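# Workshop notebook, Burnside

**13 March 2019. Ornament storage and small tree, entry by C. Keogh**

Continues the seasonal stock review opened by Ruairí Hennessy. Present for all or part of the session: R. Hennessy, G. Moynihan, E. Edwards, and myself. Malachy Nic Giolla has asked that the findings be ready for the Condthorpe handover in April.

**Purpose**

To settle how the round ornaments are to be hung, taken down and stored, and whether the present hanging loops are fit for another season. The small artificial tree was used throughout. The large tree remains in the upper store and was not needed.

**Stock position**

The register lists 187 round ornaments. Of these, 12 are entered as "loop missing" and have been set aside in an envelope-lined carton on shelf 2. The remainder are entered as complete, although the register does not distinguish between a sound loop and one that has been reknotted. Gearóid has added a column for this. Entries made before today should be treated as unverified.

The flat-packed cartons from Brennan hold 100 pieces each according to the label. In our view this figure assumes smaller ornaments than ours, and Eirlys recommends that no carton be filled past the second layer.

**Observations on hanging**

1. Branches near the tip of the tree will take a light ornament but droop under anything larger. The middle branches are preferable. The needles should be parted before the loop is passed over, otherwise the loop rests on the needles and slides.
2. Glitter-coated pieces shed when gripped firmly. They should be held by the cap where possible and lowered into a tray or tub, not set directly on the table.
3. The caps are crimped and can be pulled out by a tug on the loop. Two were found with one prong bent outward. Both were refitted and entered in the register.
4. Metallic cord frays at the knot before it frays anywhere else. Any knot with visible loose threads is to be noted, and retied if the loop slips when pulled gently between finger and thumb.

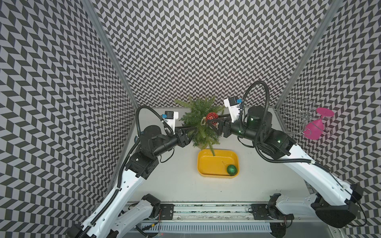
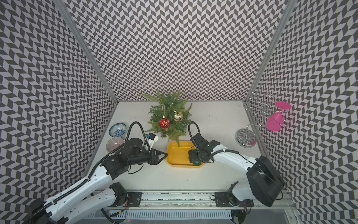
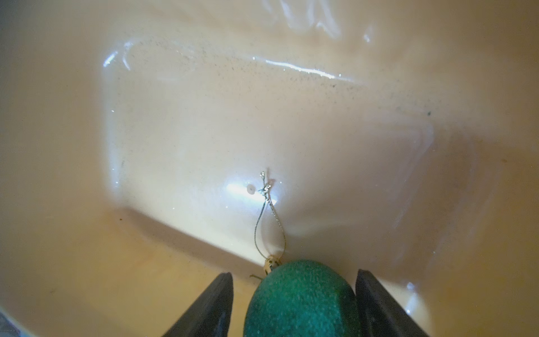 *Round ornaments: red on the small tree (first), red and gold on the tree (second), green with its gold-toned cap and frayed knot (third).*

The green piece is a fair specimen of item 4. The loop is still closed, but the knot has opened into a tangle and a short stray end stands out beside the cap. I have entered it as "retie". Ruairí would prefer to replace the cord outright on every piece in this condition. I have no objection, provided that the replacement cord is of similar thickness, as the thicker sample from Giro would not pass through the cap.

The red piece with the mirror-mosaic surface is to be wrapped separately. The small facets catch on tissue, and an earlier attempt to store such pieces together left marks on the plain ones. Plain shiny ornaments, including the gold, may share a layer if divided by card.

**Tableware**

The two patterned bowls and the pink plastic wine glasses belong to the table-setting stock and are not part of this review. They are listed under a separate heading in the register. The wire rack is to travel with the glasses. Eirlys notes that the glasses should be lifted off before the rack is moved, and that the bowls should be packed with a sheet of card between them.

**Outstanding**

- Inspection of knots has reached 69 pieces. G.M. to continue from the top of the second carton.
- Cord: R.H. to request a finer sample from Giro and to record the gauge.
- Tree: needles to be shaken out over paper before bagging. Branches to be folded upward.
- Register: the word "bauble" appears in some entries and "ornament" in others. M.N.G. has ruled in favor of "ornament". Older entries need not be altered.
- Cartons: the Brennan label figure to be struck through and our own figure written beneath once the first carton has been filled and checked.

Query for Malachy: is Condthorpe expecting the ornaments sorted by color or by size? The previous list gives both arrangements on different pages. I have left the second carton unsealed pending his reply.

C.K.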